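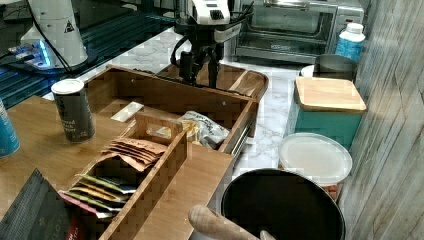 Handout 4, page 1

Collecting Demonstrations: What Makes a Good Episode

Welcome back! Last week was all theory, so now we get to the part I love most, which is making the data ourselves. The Kivi policy you'll train in July learns only from the episodes this class records, so every one of them matters.

Our task family is kitchen tidying. A counter with a drawer organizer, tea packets, a spice can and a snack bag gives you thin things, shiny things, round things and crinkly things within one arm's reach. You could spend a whole term on tea packets alone (please don't, but you could!).

Before you record
Write the instruction first, in plain words, the way you'd say it to a friend. "Put the tea packet in the tray" is fine. Then move at least one object from where the last person left it. If the layout never changes, the policy memorizes the layout.

While you record
Go slowly near contact and at a normal pace everywhere else. If you miss a grasp, back off and try again without stopping the recording. Recoveries are gold! The old Brarelora set had hardly any, and policies trained on it froze after the first slip.

Keep an eye on the wrist view too.

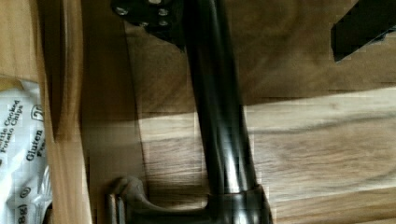 Check that both fingers show up in it and that the thing you're reaching for isn't hidden behind one of them. Shadows and glare are welcome, and so is clutter at the edges. Zavska Hall has big swings in light between morning and late afternoon, so book one slot of each if you can.

After you record
Tag the episode in Kivetti as clean, recovered or failed. Keep the failed ones; we'll use them in the lab on filtering.

Targets
Each team records 40 episodes a session. The class goal is 1000, and I can't wait to see what comes out of it. Upload by Friday.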